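Likden box sets - worth it for a 4 year old?

mapletoast
My daughter has her heart set on the Amlow's Garage box from Likden and I'm going back and forth. It's 2 discs and 80 minutes total, which seems short for what they charge. Has anyone here bought one? Mostly I want to know if the stories hold up, because whatever we buy I'm going to hear it from the kitchen every afternoon until March.

pennyroyal_k
We have it! My son loves it and I don't mind it either (the snowplow episode is sweet). My one gripe is that the only girl truck is pink and has eyelashes. She gets stuck, somebody pulls her out, she says thank you, and that's pretty much her whole part.

dadofthree
Oh come on, the eyelashes. My girls have seen that disc 1,000 times and all they care about is the crane. They're little kids, they want to see stuff get lifted.

pennyroyal_k
Sure, and mine likes the crane too. I'm just saying they drew five boy trucks with jobs and one girl truck with makeup. It's a cute show, I'd just like it better if she got to drive the plow once.

mapletoast
Okay, that does bug me a little. Mine is in a phase where she announces what's "for boys" and I have no idea where she got it. Last month it was soup. Is the other one any better, the Parirura one with the island? 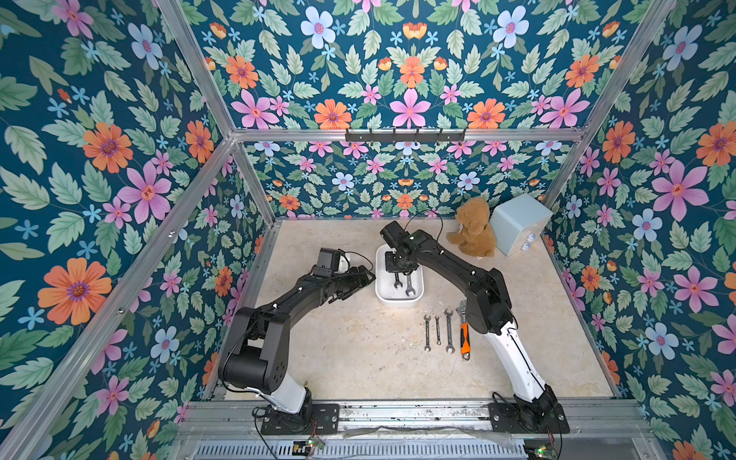
saltbox
Parirura is better on that score, yes. The two main kids are a brother and sister and she's the one who steers the boat. It's slower though, and the songs are long. We got ours used and the second disc skipped, so check before you pay.

dadofthree
Parirura put my kids to sleep. Which, now that I type it out, may be a point in its favor.

gray_saab_90
Our library has both, and there were 164 holds on Amlow's Garage when I looked this morning. None on Parirura - so you could try that one tonight for free.

mapletoast
Didn't even think of the library! Putting in a request for Parirura now, and I'll get in line for the trucks too. If she still wants them by the time our turn comes up I'll buy the box.

pennyroyal_k
Skip the bonus episode on disc two, it's mostly a toy commercial.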